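Why I no longer believe the leaving-soon list

Every month the lists come round again. Twenty films leaving, thirty arriving, seven you must watch before the clock strikes. I used to read them with a pencil. These days I read them the way I read supermarket leaflets, and I think more people should.

Take The Salt Ferry, a slow Danish-looking drama that was in fact shot in Nostcombe in the rain. Last October it was on the leaving list at Nirance, the service I pay for and grumble about. I cleared an evening and watched it with one eye on the time, as if somebody might come and take it off me at the interval. Two weeks later it was back. It had a new thumbnail, with the lead actress looking frightened, and it was sitting in a row called Fresh This Week.

I don't say anyone lied. The licence probably did run out, and somebody probably did sign another. But I'd been hurried through a film that asks you not to hurry, and I've held it against the service ever since, and a little against the film.

The defence you always hear is that the lists are useful. People are busy, the catalogue is huge, a nudge helps. Well, which part of it helps? I went through the Nirance catalogue page on a dull afternoon and it claimed 1,593 films. I would like to know how many of those turn up in anybody's suggestions. My own home page has shown me the same Dernberg heist comedy since the autumn, in three different rows, under three different headings, one of which was Hidden Gems. It has a car chase on the poster. It isn't hidden from anyone.

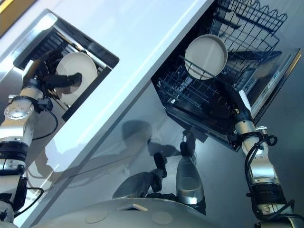 My brother-in-law thinks I'm making a fuss. He watches whatever starts playing when the last thing finishes and says he has seen some very good films that way. He may have. He can't tell me what they were called. I asked him about one he'd praised at Christmas and he said it had a lighthouse in it, and then he wasn't sure about the lighthouse.

Then there's the match score. Nirance told me that Hà, a Vietnamese family story, was a 95 per cent match for me. A match with what? I had watched one other film with subtitles that year and fallen asleep in it. As it happens I liked Hà a good deal, especially the long stretch in the tailor's shop where the two sisters don't speak. I still don't think the number knew anything. Give a big enough number to enough films and some of them will be good, and the viewer will thank the number.

Pylyp Maksymiv, who runs the film evenings at our library, takes a gentler view. He says people have always been steered, by posters, by newspapers, by the chap behind the counter at the rental shop who only ever pushed submarine pictures. I accept that. But I knew what the chap liked. I could argue with him, and if he sold me a dud I could go back and tell him so. When I press the thumbs-down on Nirance, I get a small grey tick and another row of heist comedies.

The websites that print these lists deserve some of the blame too. Look closely at a few and you'll find the same paragraph stretched across four pages, each asking whether a film is available and answering, after a good deal of padding, that it is. Few of them say whether it's worth your evening. I doubt the writer has been given time to see it. That is a shame, as a single cross sentence from someone who sat through the thing would be more use to me than the release date, the running time and the full cast.

I haven't cancelled. I've thought about it, and then something turns up that I do want to see, which I suppose is how they get you. What I have done is go back to a paper list on the fridge, with titles that came from friends, old reviews and one stranger on a train. Some of them are on Nirance and some aren't. Two I've had to borrow from Pylyp on disc. If the one I fancy leaves on Sunday, it can leave, and I'll see whether it's back by the end of the month.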